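Against the clean demonstration

Most advice on teaching a robot by demonstration assumes that the demonstrator is the weak part. Record more, discard the clumsy attempts, keep the smooth ones. I think this is poor advice for small workshops, and I have followed it long enough to say why.

At Hellcombe we use two methods. In one, the operator sits at a console and drives the arm remotely. In the other, the operator holds the gripper in the hand and does the task directly, with a camera mounted behind the fingers. The second is faster by a wide margin. Last February we recorded 161 demonstrations of a set of tabletop tasks by remote control, and 900 by hand in a similar number of working hours. The comparison is unfair to the console in several respects, but not by enough to change the result.

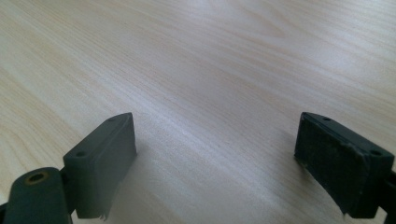 Wear is the first thing a tidy dataset conceals. Finger pads are consumables, and every group I know replaces them on a schedule set by appearance. The argument is that the training pictures should be consistent. But the robot will not run on new pads for its working life. A pair with one smooth inner face and one gridded one, the edge of the grid scuffed and a strip peeling away at the bottom, is a fair sample of what the policy will meet in service. I would change pads when grip is lost and leave them alone until then. Noeline Paewai, who maintained our tools for two years, kept a log of pad changes, and 68 of them had been made before any slip was recorded.

The second thing is hesitation. An operator using a hand-held tool approaches an object, stops, corrects the angle and closes. Our filtering script used to remove any demonstration containing a pause longer than a second. The policies trained on what remained were quick and brittle. When the approach was slightly wrong they carried on, having never been shown a correction. We put 135 of the rejected recordings back and retrained on the Drekance arm. Recovery from a poor first approach improved noticeably. Cycle time got worse by a small amount, which I consider a fair price.
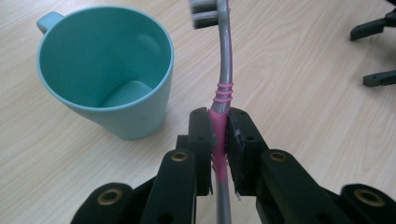

Two-handed work makes the point more strongly. With one gripper in each hand, people do not keep both busy. One waits while the other works, and the waiting hand drifts. Sylvie Gill at Sutcliffe trims these idle stretches on the grounds that they carry no information. I disagree with her. Where a person parks an unused hand is a decision about clearance and about what comes next, and a policy that has not seen it must invent it. Ours invented it badly — the idle arm would settle in the path of the working one.

Her reply is that an operator's parking habits are personal, and that averaging several people's habits gives a position none of them would choose. That is a real objection. My answer is to record fewer operators for each task and to label who they are, and I accept that this costs some variety.
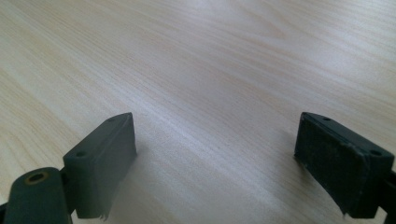
Remote control still has its place. It gives exact joint positions, and it cannot ask the arm for a motion the arm is unable to make. The hand-held tool permits both a reach and a wrist speed that the robot cannot copy, and those recordings do have to go. We check each one against the arm's limits before anything else. That is filtering for feasibility, which I support. Filtering for elegance is a different operation, and the Clorkitside software puts the two behind a single slider marked "quality". I would like to see them separated, with the second set to zero by default.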